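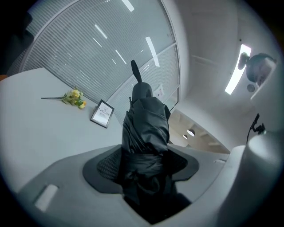
文:もりた(レコード棚の整理が終わらない人) カテゴリ:おでかけ/11月

行ってきました、Tsuchiyaのプレス工場の一般公開! アナログ盤を買い始めてずいぶん経つのに、盤が実際にどうやってできるのか、本やネットで読んだ知識しかなかったんですよね。定員80人の申し込みに滑り込めたのは、今年いちばんの運だったかもしれない。

最寄り駅からはバスで200円。川を渡って、倉庫みたいな建物がぽつぽつ並ぶあたりで降ります。看板が思ったより小さくて一度通り過ぎました(同じバスの人たちも一緒に通り過ぎていたので、私のせいではないはず)。受付で耳栓と名札をもらって、午前の組に合流。名札の番号の上に好きなアルバムを書く欄があって、みんなそこで固まるんですよ。後ろの列がどんどん長くなる。私も迷いに迷って、結局Clusuraのファーストを書きました。書いたあとで二枚目のほうがよかった気がしてきて、見学中ずっと気になってました。

最初はカッティングの部屋。ラッカー盤に溝を刻む機械が奥にあって、ガラス越しに見学します。音量が大きいと溝の振れ幅も大きくなるから、片面に入る時間が短くなる、という話は知っていたんですが、低音が左右に大きく広がっているミックスが来ると頭を抱える、という話がとてもよかった。デジタルでは何の問題もない音なのに、溝にすると針が跳ねてしまうことがある。だから低い帯域は真ん中に寄せてもらうようお願いするそうです。バンド側に戻すと嫌がられることもあるらしくて、そのへんの駆け引きの話をもっと聞きたかったな。

顕微鏡で溝も見せてもらいました。静かな曲の溝はすっとまっすぐで、ドラムが入ったとたんにぐにゃぐにゃ暴れだす。そりゃそうなんだけど、目で見るとすごい。無音の曲間はつるんとした道路みたいで、前の組の人が「ここ歩けそう」と言っていたのがずっと頭に残っています。

次がメッキ。薬品のにおいがする部屋で、こちらは入口から覗くだけでした。ラッカー盤に銀を吹いて、ニッケルをのせて、はがして、またのせて。最終的にスタンパーという凸の型ができます。凹の凸の凹の凸、と説明を聞いているうちに自分がいまどっちにいるのかわからなくなって、配られたプリントの図を三回見直しました。まだちょっと怪しいです。

そしていよいよプレス! うるさい! 耳栓の意味がよくわかりました。Enexと呼ばれているプレス機が並んでいて、これが主役です。塩化ビニールの粒が熱でやわらかくなって、丸いかたまりになって出てくる。それを上下のラベルではさんで、型でぎゅっとつぶす。これで溝もラベルも一度に入ってしまうんです。ラベルって糊で貼っているものだとずっと思い込んでいました。圧と熱だけでくっついているんですって。紙に水分が残っていると気泡になるから、先にしっかり乾かしておくんだそうです。うちにある一枚のラベルがちょっとぷくっとしているのはそれか! と、ひとりで納得していました。

はみ出したフチをくるっと切り落とすところは、ずっと見ていられます。切れ端は色ごとに箱に分けてあって、黒、赤、それから妙にきれいな緑。混ぜて再利用するとマーブルみたいな盤になるそうで、一枚ごとに柄が違うから店でじっくり選ぶお客さんが多いとのこと。はい、私です。いつも棚の前で長々と悩んでいます。

できたての盤は平らな板のあいだにはさんで冷ましていきます。ここを急ぐと反るそうで、注文が混んでいるときほど我慢の工程だと話していました。ちなみに注文は100枚から受けているそうで、自主制作のバンドにはちょうどいい数かも。テストプレスを家のプレーヤーと、なるべく安いプレーヤーの両方で聴いてほしい、というアドバイスもメモしてきました。友だちのバンドに伝えます。

見学のあとは自由時間で、試聴室のほうへ。
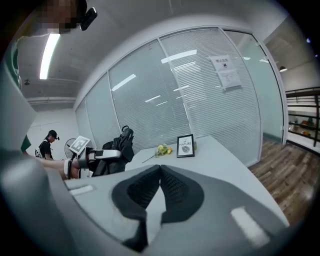 白いテーブルの黄色い花と、小さな黒いフォトフレーム

試聴室では同じ曲を、テストプレスと完成盤とデータで聴き比べる会をやっていました。どれがどれか当てるんですが、私は見事にはずしました! データをテストプレスだと言い張ってしまった。隣の人は全部当てていて、聞けば昔レコード店で働いていたとか。かけていた曲はForiaの新しいEPから。もともと声が近い録音なんですけど、大きなスピーカーで聴くと歌い出しの前の息まで入っていて、ちょっとぞくっとしました。B面の最後、ピアノが一音ずつ減っていくところ、家で聴くより長く感じたのはどうしてだろう。

物販はB品のワゴンが大人気。ジャケットの角が折れただけの盤が安く出ていて、出遅れた私が見たときにはもうスカスカでした。でも端っこに残ってたんです、Clusuraの二枚目! 規格番号の末尾が1039のやつ。数字が一文字かすれて印刷されていて、それでワゴン行きになったらしい。名札に一枚目を書いた罪滅ぼしに、迷わず買いました。帰ってさっそくかけたら音はまったく問題なし。A面三曲目のベースがやっぱりいい。この低音も真ん中に寄せたのかなあ、なんて考えながら聴くようになってしまいました。

よくなかったところも書いておくと、プレスの部屋での説明はほとんど聞こえませんでした。耳栓をして機械の横で話を聞くのは無理があります。途中からは身振りで見ていました。説明を先に別室でやってもらえたらうれしいな。それと、お昼を食べるところが近くに全然ないので、来年行く人はおにぎりを持っていってください。私は帰りのバスを待ちながら、カバンの底にあった飴をなめてしのぎました。

次回の申し込み方法はまだ出ていないみたいです。わかったらここに追記しますね。午後の組に行った方、カッティングの実演はありましたか? 午前は機械が止まっていたので、動いているところを見た人がいたらコメントで教えてください!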